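ok so the pantry jar situation. a thread, because I've been sweeping since lunch

Background: moved into the Skemusby apartment in October, brought the entire pantry over in whatever was lying around. Bags inside bags. Takeout tubs. No labels, because I would obviously remember

I did not remember

Rule for today — everything gets tipped out, looked at, and either goes in a real jar or goes in the trash. Bought the Restano jars with the clamp lids. Two sizes. Should have bought all big ones

Flour: fine. Rice: fine. Oats: smelled like the cupboard, gone. Lentils from Lemieux, best before has rubbed off, keeping them anyway, fight me

Then the mystery tub. Way at the back, behind the vinegar. Shook it and it sounded like two different things, becuase it was two different things

Reddish-brown bits up top, fine white grains underneath. Beans in salt? Beans in sugar? Did I do this on purpose?? Onto the table with it
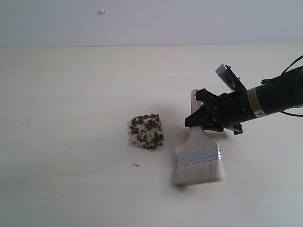 Joelle Salameh replied almost right away: blind baking! You poured your pie beans back into a tub that still had sugar in it, I've done the same thing, get a sieve and don't eat the beans.

Joelle I have never blind baked anything in my life. But my old roommate did. Constantly. So that's a real possiblity

Sigrun Hovland votes for salt and says it keeps the bugs out. Not tasting it to find out, sorry Sigrun

Ok sieve plan. Mine's the cheap one from Cullau, the mesh is fine enough for tea and pretty much nothing else. Thinking colander first, over the big bowl

Other stuff for anyone doing this too —

Do the sticky things last. Honey, molasses, that date syrup. I did them second and then everything I touched had a fingerprint on it

Masking tape and a marker beats the cute chalk labels. Chalk labels wipe off the first time you grab the jar with a damp hand

Write the date you opened it. Also the cooking time if it's a grain. I've looked up how long barley takes maybe 300 times

Weigh your brown sugar before you pick the jar. I had 112 grams of it rattling around in a jar the size of my head

Spices are a whole other thread. Three paprikas. Not today

Harpreet wants the spare jars, yes you can have them, come get them before I find something to put in them

Going for the colander now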